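3.2 Storage and handling of rackets between sessions

Racket care is seldom reported in studies of club table tennis, although the rubber is the part of the equipment that changes most over a season. Dust, skin oil and sunlight all affect the grip of the surface, and players differ widely in what they do about it. In the Irstead survey, 47 players were asked how they stored their rackets between sessions. Most kept them in a padded case, 9 used a plain cloth bag, and the rest carried them uncovered in a sports bag with shoes and clothing.

We treated the case as part of the equipment. Each player who owned one was asked to bring it, and the cases were sorted by shape. Shaped cases follow the outline of the racket, with a rounded head and a narrower end for the handle. Square cases hold one or two rackets flat and leave room at the corners for a cloth. Fujimoto and Mensah kept the sorting notes separately and compared them in July.

Ball storage was recorded at the same time. Some players kept balls in a side pocket, some in a separate tube, and some attached a single ball to the case by a chain. The chained ball is mainly a decoration or a key ring, and we did not count it as playing equipment. Figure 4 shows a shaped case on a table, with the chained ball visible in panel (a).

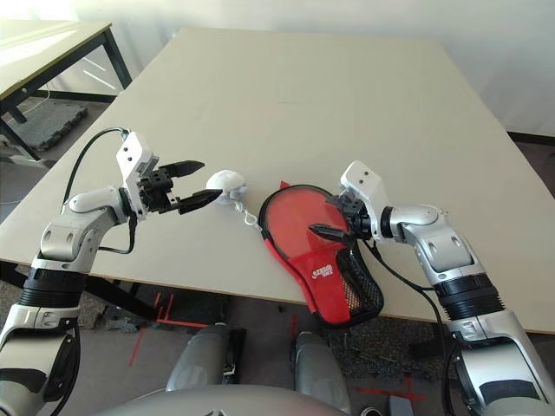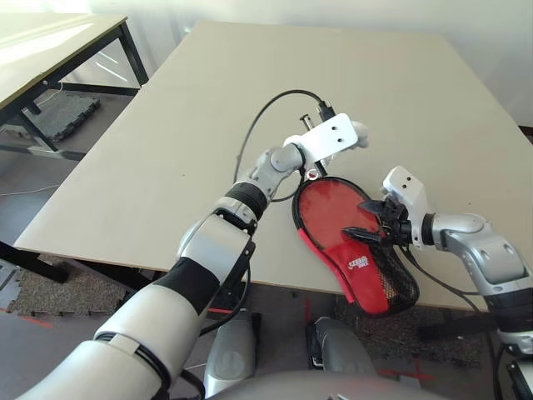 Figure 4. Red racket-shaped case with black mesh along one side, in two views. (a) Upper: case with white ball on a silver chain. (b) Lower: the same type of case, showing the black zipper edge.

3.3 Case features and reported use

Shaped cases were preferred by players who owned one racket. The reasons given were low weight and the ease of finding the case by touch in a full bag. Players with two rackets almost always chose a square case, or used a shaped case for the main racket and left the spare unprotected.

Mesh was the feature on which opinions were most divided. Several players said that it let a damp handle dry on the way home. Others disliked it, saying that chalk and lint came through and settled on whatever was stored behind it. Vieira's interview notes include two players who had lined the mesh with a piece of cotton cloth. We have no measurements that would settle the matter.

Zippers were the most common point of failure. Of the shaped cases brought in, 17 had a zipper that caught or would not close fully, usually at the curve of the head. Players tended to go on using these cases with the zipper partly open, so the edge of the rubber was left exposed. Square cases gave less trouble.

Chained balls were kept on by younger players and usually removed by older ones. Two respondents said the ball pressed into the rubber when it was zipped inside the case, and both now let it hang outside.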